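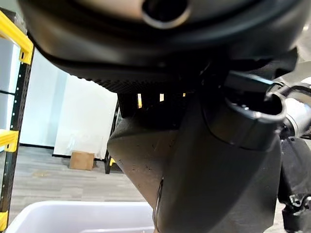 I have been reading Wendelin Frei's two-volume commentary on the Dhammapada since October, a verse or two with my first cup of tea, and I'm finally far enough through to say something sensible about it. Short version: I love it, and it's going on the shelf beside my bed for good.

The set is a reprint from Drelley of talks Frei gave in Burkville, starting in 1945. The old edition was three thin paperbacks with glue that gave up if you looked at it sideways (mine lost most of the chapter on anger). The new one puts everything in two hardcovers, sewn, with a ribbon in each, and they lie flat on the table at any page you like. For a book you're meant to come back to every day, that matters a lot!

Each talk opens with a handful of verses in a fresh English translation by Haiyan Yuan, then Frei wanders off into whatever they bring to mind. He can spend 10 pages on a single word and then dash through the next four verses as if he's late for a bus. I found this maddening in the first week and now look forward to it. The talk on the chapter about flowers starts with bees, moves through a long grumble about honey prices, and ends up somewhere so quiet that I read it twice and then went and stood in the garden for a bit.

Yuan's translation is plainer than the one Frei was working from, and every so often his comments hang on a word that is no longer in the verse above them. There are footnotes for this, mostly good ones, though I'd have liked the old wording given in full each time. Marisol Espinoza's introduction is excellent on how the talks were taken down in shorthand and typed up afterwards, and on which passages Frei later crossed out. Those are back in, set in grey so you can tell.

My favourite part is the question sessions at the back of volume two, left out of the paperbacks altogether. People ask him about grief, about noisy neighbours, about whether you can meditate lying down. He's funnier here than in the talks, and a good deal kinder.

A few grumbles. The index covers names but hardly any subjects, so finding that bit about patience again means flipping – I've started pencilling my own list inside the back cover. The Pali is given without accent marks. And the grey type is a touch too pale for reading by lamp.

Only 1000 sets were printed, so it may be worth asking your library to get one in. Read it slowly. I'm on the chapter about old age now and have no plans to hurry.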